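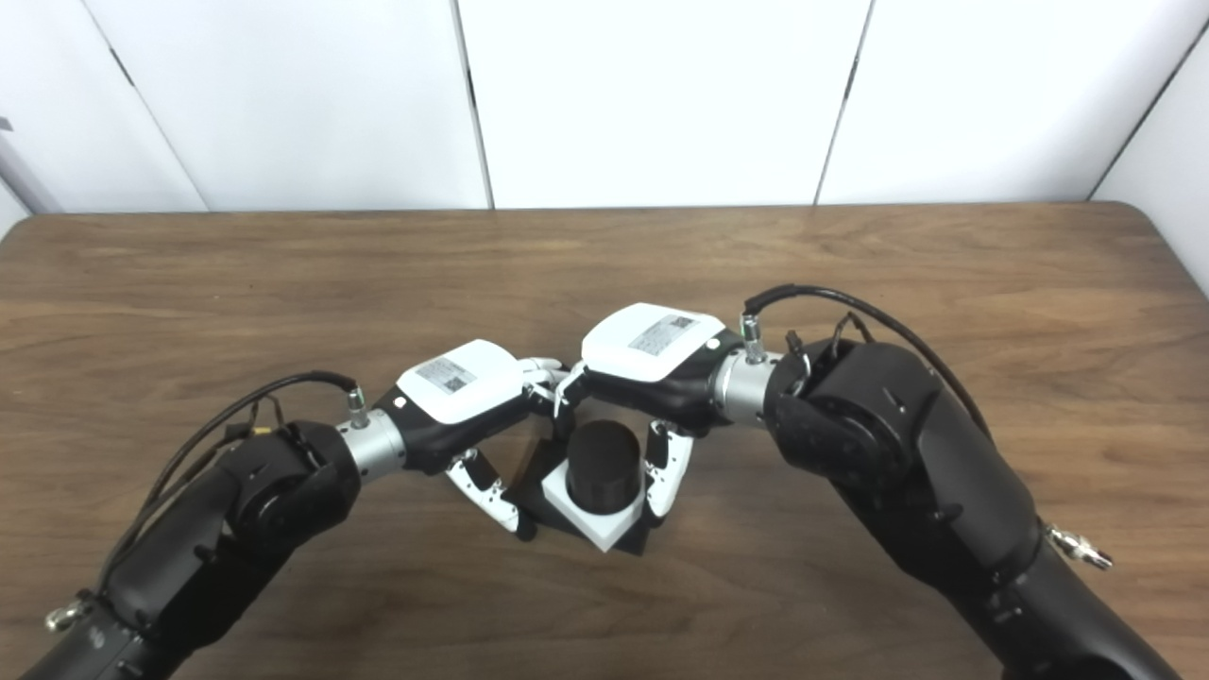

Minutes of the workroom meeting, Pladley building, 15 Aug 2020. I took the notes again, so blame me for the spelling. We started late (my fault too, I had the only key) and went straight to the big question, which was whether the table stays. It stays! I was ready for a fight on this one and didn't get it. Everybody likes the warm brown top with the fine streaks in the grain, and it looks so good against the white wall panels that even the two people who wanted gray desks gave in. Rounded back corners got a mention as well, mostly from those of us with bruised hips from the old table downstairs.

Last meeting's minutes were passed with one change. I had written that the Sasport invoice was paid in March, and it was only approved in March. Fixed now, sorry.

Wall panels. This took up a good half hour. The question was whether to fill the dark seams between the panels or leave them be. Valente quoted $1,314 to fill and repaint, and Grikberg quoted $2,863, though theirs covers the corridor too, so we're not comparing the same job. I said I like the seams, they give you something to line a shelf up with. Two people said they look unfinished. We went round and round, had coffee, and went round again. Vote: leave the seams as they are for now, four in favor, two against. The quotes stay on file and I'm to ask Valente how long their price is good for.

The angled panel on the right. Someone asked if it could be pushed back flat with the others. We don't know what's behind it, and the Pladley drawings we have don't show that corner at all. I'll write to the building office and ask for better ones. No one is to take a screwdriver to it before then, please!

Table care. We agreed on oil, twice a year, and a soft cloth in between. Sasport sells the oil we used on the benches, and we set aside $300 for oil, cloths and felt pads. There was a long side chat about coasters. I'm for them, and I was told that I'm always for them. Outcome: coasters will be bought out of the same $300, cork, nothing fancy. Hot mugs straight on the wood are out from today.

Booking the room. The paper sheet on the door is a mess, with half the names crossed out and one slot claimed by three different groups. From next month we go to the shared calendar, two hours at a time, and you can book again once your slot is done. If you move the table, move it back. I had that underlined in my notes, so you can guess how the talk went.

Money. We have $208 left in the small repairs pot, not counting the $300 above. Nothing else was asked for, except a new doormat, and that got put off until we've seen the autumn bills.

Any other business. The light switch by the door still buzzes. I reported it once already and will report it again. Somebody left a very nice green umbrella after the last meeting and it's in my office.

To do, all mine as usual: Valente about the quote, building office about the corner, oil and coasters order, calendar link out to everyone. Next meeting is in the same room, and I'll send the time around once I've checked who is away.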